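Plerport Home Forum > Windows and Heating > Do thermal curtains really pay for themselves?

grudgingly_warm
Fri 10 May
Ploken is telling me their lined curtains will cut my heating bill by 27 percent. The quote for the whole house is $835. Has anyone bought these and checked their bills after? I don't mean "it feels cozier."

merrick_st_renter
Bought two pairs in August. Bedroom feels warmer at night.

grudgingly_warm
That's the cozier answer.

oldsashes
27 percent of what? Most of my heat goes out through the attic. I spent $248 on caulk and weatherstripping from Grudus and would do that again before I bought any curtain.

tinroof8
Disagree with oldsashes. I'd already sealed everything and heavy curtains still helped on the north side. You have to close them at dusk and they need to reach the sill or lower.

oldsashes
Helped by how much? Did you keep the bills?

tinroof8
No. I have a thermometer and a cold nose.

merrick_st_renter
Ask Ploken what house they tested in. I asked twice and got a coupon.

pane_in_the_glass
I never bothered with lined ones. Mine are plain white and let some light through, and I'm not paying $835 to find out what I'm missing. Current setup, table end: 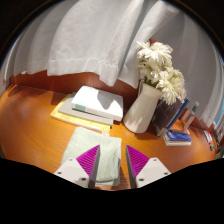 White curtain behind the table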